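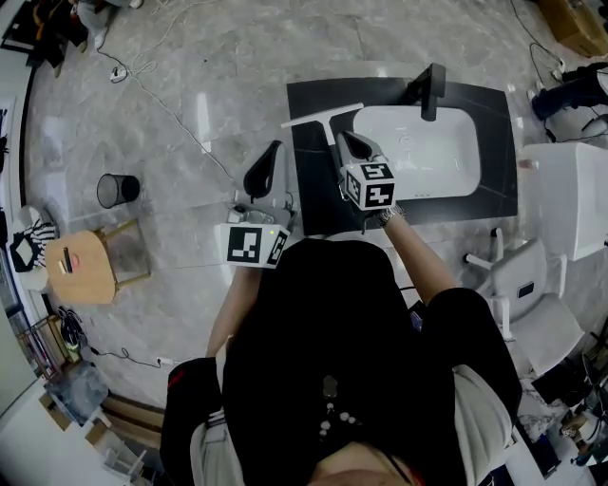 Okay, I finished the last two episodes of Tindthorpe at one in the morning and I have been itching to write to the list ever since! Spoilers through the end of season one, so close this now if you're behind. First, the show looks fantastic. I know a few of you found it gloomy, but I love how the hotel set is built almost entirely from dark surfaces with one bright thing in each room for your eye to land on. The upstairs washroom is the best of them, very much that look of a white rectangular basin sunk into a black counter with a black faucet behind it, and when the housekeeper sets the key down next to the sink in episode six you can't look at anything else. I went back and watched that bit three times.

Tags: TV Talk, Mysteries, Season Finales, List Digest

On 22/11/2023 a list member wrote:

> I'm four episodes in and ready to quit. Does the ferry plot go
> anywhere? It feels like they had a good two-hour movie and
> stretched it. Also I can't tell the two brothers apart and I
> don't think the writers can either. Somebody talk me into
> finishing or tell me to go back to Solleo.

Please finish it! The ferry plot goes somewhere and it goes there fast. Episode five opens on the boat, stays on the boat for the full 44 minutes, and by the end you know who sent the letters (I guessed wrong, and I'd been so smug about it to my sister). I do agree that three and four drag. The whole business with the surveyor could have been one phone call, and I skipped the second town meeting without missing a thing.

On the brothers, watch their coats. The older one always has his buttoned to the neck until the funeral, and after that they swap. I missed this completely the first time through, and it makes the scene at the boathouse so much better, since the mother calls him by the wrong name and he lets her. I yelled at the TV. My dog left the room.

As for Solleo, I liked it fine, but I'd put Tindthorpe well ahead. Solleo had the better music and a great villain, and then it spent its last three hours setting up a second season that may never come. Tindthorpe ends. You get the room number (211, which has been sitting there on the key tag since the pilot!), you get the answer about the father, and there's one loose thread with the lighthouse that I'm happy to leave loose.

A couple of things I'd love to hear from people on:

Did anyone catch what the radio is saying in the very last shot? I had the captions on and all it gave me was "indistinct broadcast." I think it's the same weather report from the pilot but I'm not sure.

Is the disc version from Shimada any good? I saw it listed for December with a commentary track on the finale, and I'd buy it for that alone. If the deleted surveyor scenes are on there, I promise to watch them with an open mind.

Also, for whoever asked last week, the episode count on the Akoveck fan board is wrong. They list nine. There are eight, and the ninth is a recap special you can skip. The board itself is worth a look, though. The thread on the letters is up to 1,059 posts and somebody in there worked out the entire handwriting clue before episode three aired, with drawings. I read it until my tea went cold and then started over from page one.

Starting my rewatch tonight. Anyone want to go an episode at a time and post as we go?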